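**Ticket: no house sound / hum on stage left, Trindside recital hall**
Opened by: Delwyn Ruddock (front of house)
Assigned: Evelien Meijer
Priority: high, orchestra concert Sunday

**14:10, Delwyn**
Hum in the left house speakers. Started during the brass sectional. Low, steady, gets louder when the piano mics are up. Also no sound at all from the announcer mic. Choir director wants to know if she should move rehearsal. Told her not yet.

**14:25, Evelien**
On my way over. Meanwhile pls don't repatch anything. Is the organ blower on? Are the stand lights on the dimmer circuit or the wall circuit?

**14:32, Delwyn**
Blower off. Stand lights are on dimmers, I think. All of them. Somebody moved the power strips for the student showcase and I don't know where they went back.

**14:50, Evelien**
On site. Confirmed hum, left side only. Things tried so far:

- muted all stage inputs at the desk: hum drops but not gone
- unplugged left amp input: hum gone
- swapped left and right feeds at the amp: hum moves to the right
- so amp and speakers are fine, it's coming in before that

Announcer mic: channel was patched to the old input from the jazz night. Moved it back, works. Closing that half. Label on the stage box is wrong btw, will redo.

**15:15, Evelien**
Dimmers to zero, hum drops a lot. Dimmers at half, worst. So the stand lights are getting into the audio run. Traced the cable: the multicore is lying right along the dimmer feed behind the risers, whole width of the stage. It used to go under the apron. Asked Nosipho who moved it.

**15:20, Nosipho Shabalala**
Was us, sorry. Stage crew, when the second set of risers went in for the Skikberg chorus. Cable hatch wouldn't close with the percussion platform on top of it so we ran it behind. Didn't think about the dimmers.

**15:40, Evelien**
OK. Can we shift the platform about a foot upstage? If so I can get the hatch open and put the run back where it was. Need two people.
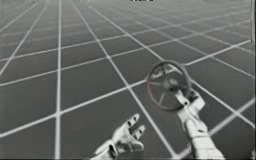 *Attachment 1: sim render, two robot hands, round wheel held in the right one.*

**15:55, Nosipho**
Platform can move. Timpani have to come off first. Kaisu's percussion students are in until 16:30, will grab a couple of them after.

**16:50, Evelien**
Cable back under the apron. Crossed the dimmer feed at a right angle in one spot, couldn't avoid it. Hum way down but I can still hear it with the hall quiet, maybe only on the piano mics.

**17:05, Kaisu Savolainen**
From the back row I hear it in the rests. The slow movement starts with solo clarinet, basically nothing under it. Would really like it gone, not just better.

**17:20, Evelien**
Understood. Put the recording split through the spare Kuipers isolator, as the recorder is on a different outlet than the desk. That was the rest of it. Hum gone with dimmers anywhere from zero to full. Noise on the recording feed gone too.

Tested:

1. piano mics up, dimmers half: clean
2. announcer mic, spoken from both sides of stage: clean
3. ten min recording, listened back on headphones: clean apart from somebody's chair

**17:30, Delwyn**
Sounds good from the lobby doors as well. Told the choir they can have their 18:00 slot on stage.

**17:45, Evelien**
Leaving open until after dress rehersal. Left to do:

- new label for stage box (me)
- tape mark for platform so it doesn't end up on the hatch again (Nosipho)
- order second isolator, we have none left now
- power strips: stand lights stay on dimmers for now, want them on their own dimmer pack before the spring opera

**Sunday 13:05, Evelien**
Dress done, no hum, full orchestra and chorus. Label done, tape down. Isolator on order from Dadby, no ship date yet. Closing.

Status: **resolved**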